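Hutel Room Project: where we are
05/03/2023
To the small grants team at Wevuro

Hi all,

You asked for a page on how the tins and boxes part is going, so I'm sitting down with my coffee to write it. Short version: the money is mostly spent, the shelves are up, and I've gotten much fonder of old tins than I ever planned to be!

When we applied, the Pugh collection was stacked in a back closet and we honestly had no clear idea what was in it. The list now stands at 1,118 entries, with almost 8 shelves' worth still to go through. Every piece gets wiped down, looked over for dents and rust, given a tag and put on the list with a line or two about it. The older biscuit tins take forever (lots of tiny lettering, lots of flaking paint), but the art tins go quickly and they're the ones visitors ask for first. The Starry Night one is a favorite of mine, with that big orange and yellow moon on the lid and plain dark sides that let the painting do all the work.

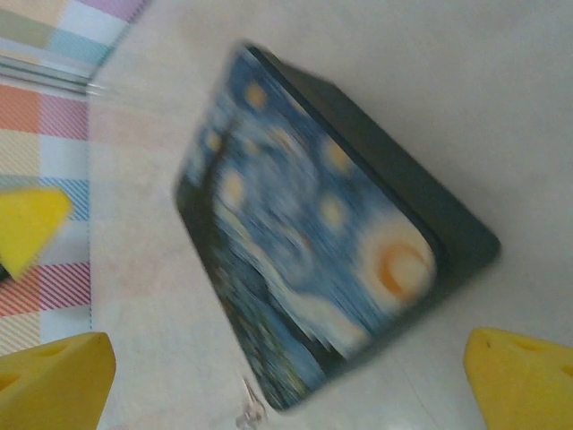 We did change one thing from the plan. I'd written that everything would be sorted by maker, and that fell apart in the first week, as so many of the tins have no maker's mark at all. Now we sort by size and shape first and then by what's on the lid. Konley, who supplied the shelving, swapped two of the deep units for shallow ones at no charge, so the flat tins can sit face out where people can enjoy them. It looks so much better than my original drawing!

The plainer boxes have been slower going. With a picture lid you can write "moon, stars, cypress" and anybody will find it again, but a dark teal box with just a strip of mottled print down its left side is harder to pin down, and we've ended up leaning on measurements and on little things like the shape of the corners.
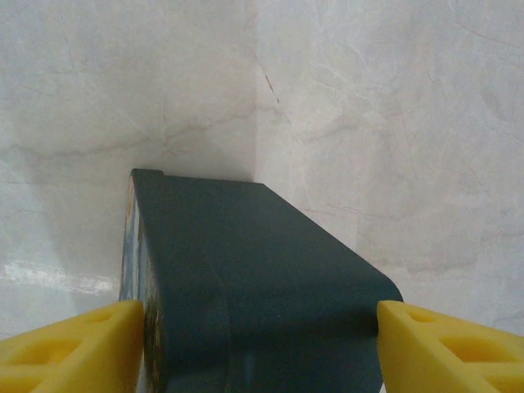
Still on my list are the labels for the front shelves, the last of the tissue and liners, and a second pass over the early entries, where my notes were pretty skimpy. There's enough left in the supplies line for all three. I'd like to have the room open for visits in June, and I'll send the receipts along with the next report.

Come by any time, I'd love to show you around!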